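Estov Hand, Right-Side Model
Service Notice: Delayed Grip Release

Applies to: Estov hands fitted with Flovach wrist couplings and control software version 9
Status: Open. Revised in January.

Summary
Petridis has received reports that the fingers may stay closed after an open command is sent. The delay can last up to 10 seconds. In three reports, the arm began its next move while the object was still held.

Risk
A held object may be dragged or dropped. Fingers may also open without further warning once the delay ends. Keep hands clear of the fingers until the controller shows "Open."

Affected Tasks
The fault has been reported mainly in light food handling at low grip force. Customers who move baked goods between a plate and a padded surface should follow this notice.

Croissant handling with the hand on a padded table:
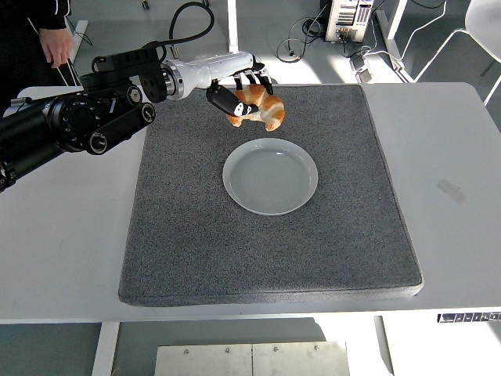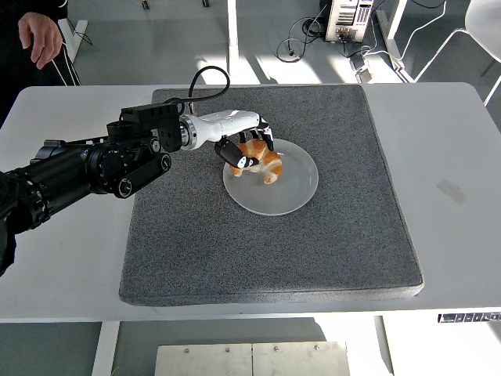
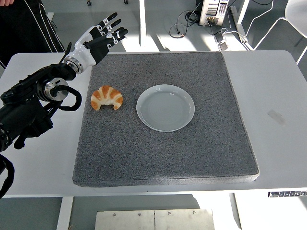 Interim Measures
1. Set the release wait to 10 seconds in the Motion menu.
2. Limit arm speed during release.
3. Press the emergency stop before reaching toward a closed hand.
4. Do not pull an object free by force.

Correction
A software update is in testing under Kwadwo Antwi. Requests for a replacement finger driver should be sent to Aba Amegashie, Product Safety, with the serial number of the hand.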